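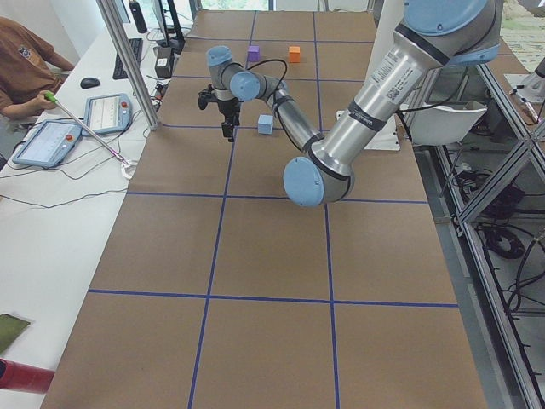 *Work table covered with brown kraft paper and divided into cells with blue tape. Small coloured cubes stand near the far end.*

A **taped table grid** is a pattern of straight lines made with adhesive tape on a table, or on a paper sheet which covers the table. The lines cross each other and form cells, usually rectangular. The grid gives a simple way to say where an object is placed, and to put it back in the same place later. Such grids are used in workshops, classrooms, sorting rooms, photography corners and laboratories, and also at home for sewing and for board games.

The grid is a temporary kind of marking. It can be laid by one person with a ruler and a roll of tape, and removed when the table is needed for other work. In this it differs from a cutting mat, where the lines are printed, and from a scribed bench, where they are cut into the surface.

## Names

There is no single fixed name. In English the terms *tape grid*, *cell table* and *marked table* are all met. In the workshops of Valtbridge the older word *stenum board* is still heard, after the Stenum packing house, where long tables were divided in this manner for sorting small parts. The same word was later used for any table with taped cells, even if no sorting was done on it.

## Materials

### Covering

Brown kraft paper is a common covering. It is sold in wide rolls, it is strong for its price, and its even, dull colour does not disturb the eye. Small objects in clear colours, such as purple or orange, are easy to find on it. White paper is brighter but shows dirt sooner and can reflect the light of a window into the eyes of the person working.

Paper also protects the table from glue and scratches, and it takes pencil marks well. Its weak point is humidity. A sheet that was laid flat on a dry day may become wavy on a damp one, and the lines on it become wavy too. Some users therefore prefer a thin cotton cloth or a painted board.

### Tape

The tape should be of a colour that contrasts with the covering. Blue is often chosen for brown paper. Painter's tape, which holds weakly, is preferred by many because a strip can be lifted and corrected. On kraft paper even a weak tape may pull up some fibres if it has been in place for a long time. Stronger cloth tapes stay longer but tear the paper when they are removed.

The width of the tape is important for exact work. A wide strip is seen well from far, but it leaves a doubt about where the cell begins. The usual rule is to measure always to the same edge of the strip, and to write on the paper which edge it is.

## Laying the grid

The covering is fastened first, beginning from one short end and pulling towards the other. It should be tight but not so tight that it tears at the corners of the table. A joint between two sheets is best placed under a tape line, where it will not catch small objects.

The long lines are laid next. For each one, the distance from the table edge is marked with pencil at both ends and at the middle. The tape is fixed at one end, drawn out above the paper and lowered on the marks. If it is pressed down little by little it tends to bend to one side. After the long lines, the cross lines are laid with a set square, and the crossings are rubbed with a cloth.

A line that is cut in pieces at every crossing lies flatter than two strips over each other. The work is slower, and most users accept the small step.

The method described by Doina Mujić in her course notes for the Valtbridge evening workshop begins from the centre of the table and goes outwards. In this way any error of measurement is pushed to the outer cells, which are used less. Réjean Melnyk, who taught the same course after her, began from the edge at which the worker stands.

## Size and number of cells

The size of the cell depends on the objects. A cell should be wide enough that a hand can put the object down without touching its neighbour. Large cells, holding one or a few small objects each, are typical where the grid shows only an approximate area. Small cells are typical where the position itself is recorded.

The largest table grid in the Brurnotura collection of workshop furniture has 86 cells and is made on a board in 2 parts. The paper on it was renewed in January 2000, and the present tape is from the same renewal.

## Labelling

Cells can be named with letters along one side and numbers along the other, as on a map. The labels are written on the tape or on the margin of the paper. Where the table has only few cells, many users leave them without labels and speak of the near row, the far row, the left column and so on. This works well as long as everybody stands on the same side of the table.

## Blocks and markers

Plain cubes are often placed on a taped grid. They have the same shape from every side and do not roll, and their colours can carry a meaning agreed before. In teaching, a pupil may be asked to move one colour to a named cell, or to copy an arrangement from a drawing. In planning, the cubes can stand for machines or shelves in a room.

Wooden cubes made by the firm Jurić were for a long time the usual ones in Valtbridge schools. They were sold in boxes of 29, a number which Kwabena Odoi explains in his short history of the firm by the size of the box.

## Light and viewpoint

A long table with a window at its end is pleasant to work at, but light that comes low along the surface makes every fold of the paper visible. It may also make tape with a smooth back shine, so that the line seems pale. Matt tape reduces this.

Seen from one end, the lengthwise lines of a grid seem to come together. Cells far away therefore look smaller than cells nearby, and beginners often judge the distances wrongly. Mirjana Nikolovski recommends checking the far cells with a ruler after laying – the eye alone is not enough.

## Care and removal

Dust collects at the edges of the tape. A soft brush is enough for cleaning, and water should be avoided on paper. Loose ends are pressed again or cut off. When a strip has moved it is better to replace the whole strip than to repair one part.

For removal, the tape is pulled back slowly at a low angle. If the covering will be thrown away, it can simply be rolled up together with the tape, although some paper collections do not accept it in this state.

## See also

- Cutting mat
- Marking gauge
- Floor marking tape
- Sorting tray

## Further reading

- Georgiou, Ognjen. *Lines on the Bench*. Valtbridge.
- Odoi, Kwabena. *The Jurić Cubes: A Short History*. Valtbridge.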